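Porklow council votes on the bus again

Saturday, June 21, 2025

The Porklow council is back to arguing over the Rudness bus, and I went along to the meeting because I use it. There were more people in the public seats than I expected, most of them from the Rudness end.

The route has run since 1986. The proposal is to drop the weekday evening service and put the money toward resurfacing Priltomon Road. Nobody on council disputes that the road is bad. The dispute is over whether the bus should pay for it, and the vote in April to ask for a staff report passed by 2.

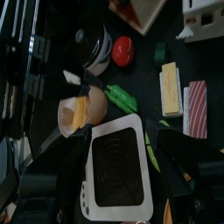 The report came back at 89 pages, and I read most of it on the weekend. The ridership numbers come from winter, when the college was on break for part of the count. Staff say so themselves in a footnote on page 65. I asked about that during public comment and was told it would be taken under advisement.

My own view is that the evening bus should stay for another year with a proper count done in the fall. If the numbers are still low after that, fine, cut it. The road could be done in stages - the stretch by the Bhat warehouse is the worst and could go first.

Two councillors seemed open to this. The mayor did not. He kept coming back to the labour costs, which have gone up, and to the provincial grant, which hasn't.

The final vote is at the next regular meeting. Written comments go to the clerk's office and have to be in by noon the day before. I've sent mine.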